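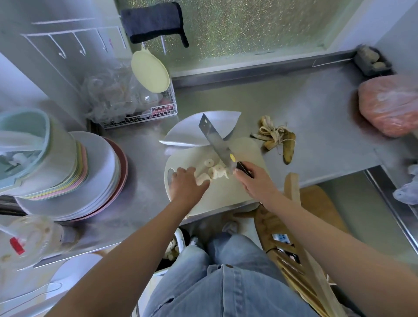 GALLERY / PERCEPTION

Sunday, November 28, 2021
By Mamta Sengar
12 shares | 3 comments

Mura is our segmentation tool, and it has strong opinions about fruit. Release 63 finally tracks the knife and the banana as separate objects, a distinction I had been taking for granted.

Fingertips next to the blade are still the hard part. The planner wants a clean contact point and gets a knuckle. 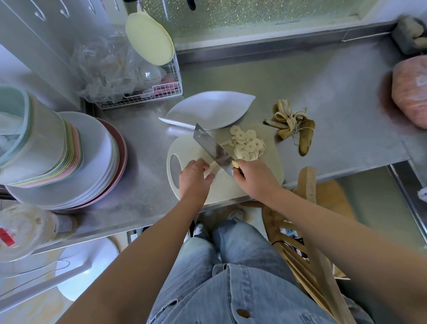
Slices that touch get merged into one large slice – Urent calls this a known issue, and I know it well.

Comments (3)

grarkard_fan: Does it handle plantains?

Rashidi: Try splitting on depth edges first.

Mamta Sengar: Tried it in August. It split the peel.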